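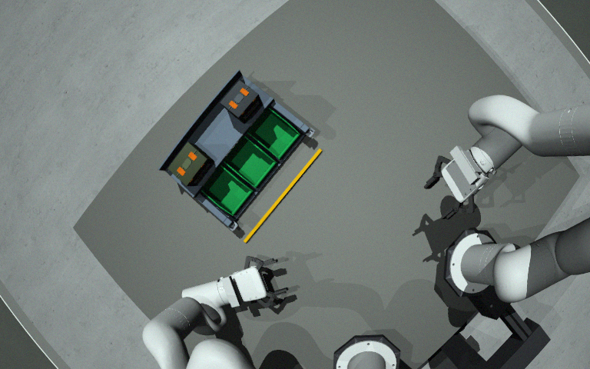
**fenwick_blue** replied:

Sorry, but no. If you take the 10 off the Orndale loop in the evening you haven't "rationalised" anything, you've left everyone past the chapel to walk up a hill in December. I've read the consultation paper twice now and it doesn't mention the hill.

---

**tupping_lane** replied:

It mentions the hill. Page 2, "local topography". I grant you it doesn't say which way the topography goes.

---

**Marrowfat** replied:

I've lived up there long enough to have an opinion, so here it is. The evening 10 carries me, a lad with a trombone and whoever has missed the one before. I love it dearly. I can also see why someone with a spreadsheet doesn't.

What I can't see is why the answer is always to cut the end off. The slow part is the middle, where it goes into the Sinaga estate, admires the garages and comes out of the same road it went in by. Cut that and you could run to the top of Orndale until midnight.

---

**gravelbed** replied:

> admires the garages

Some of us live behind those garages.

---

**Marrowfat** replied:

Then you've a four minute walk to the main road, on the flat, with street lamps. I'd swap.

---

**gravelbed** replied:

My mother-in-law hasn't a four minute walk in her. She has a stop outside her door, and she uses it to go to the chemist, and she'll be using it to go to the consultation evening too, if you'd like to explain the swap in person.

---

**Marrowfat** replied:

I would not.

---

**oldticketstub** replied:

Bit of history for those who like it. The road up to Orndale was laid out in 1866 for the quarry carts, and the carts only ever came *down* it loaded. Going up they were empty. So whoever thought that gradient was suitable for people with shopping, it wasn't the people who built it.

The first bus turned round at the Pona Arms for years because the driver refused to go further. I have some sympathy with him every time we get a frost.

---

**fenwick_blue** replied:

Can we keep to the point? The form closes at the end of the month, and going by the last one they'll count the replies and ignore the contents. So:

- fill it in even if you only want to say "leave it alone"
- one form per person, **not** per household
- question 7 is the one about evenings, and it's worded so that ticking "agree" means you want fewer buses

I ticked "agree" the first time. I consider myself a reasonably literate person.

---

**tupping_lane** replied:

I'm going to be unpopular and say I ticked "agree" on purpose.

The evening service is late more often than it's on time. Given the choice between a bus on paper and a better one in the daytime, I'll have the daytime one. Every 140 minutes in the middle of the day is a joke. You can get to the dentist, have the tooth out, grow another and still be waiting at the shelter.

---

**fenwick_blue** replied:

Nobody has offered you a better daytime one, though. Find me the line that says the hours will be moved. I've looked. It says "reinvested across the network", and the network goes all the way to the coast.

---

**tupping_lane** replied:

Fair. I'd assumed. I'll see if they let you change a form once it's in.

---

**saltmarsh_sid** replied:

When we were in Stirnau there was a little minibus in the evenings that you rang up. It came when it said it would and it went where you asked. The driver disapproved of my luggage but took it anyway. Could we not have one of those?

---

**oldticketstub** replied:

We did have one. You had to ring before noon the day before, and the number was engaged.

---

**gravelbed** replied:

Mother-in-law would like it known that she rang that number for a fortnight and ended up on first-name terms with a carpet warehouse.

Also, does anyone have a spare paper form? The library's run out.

---

**Marrowfat** replied:

I've got a couple. I'll leave one behind the bar at the Pona Arms. You'll need to fetch it before the last bus.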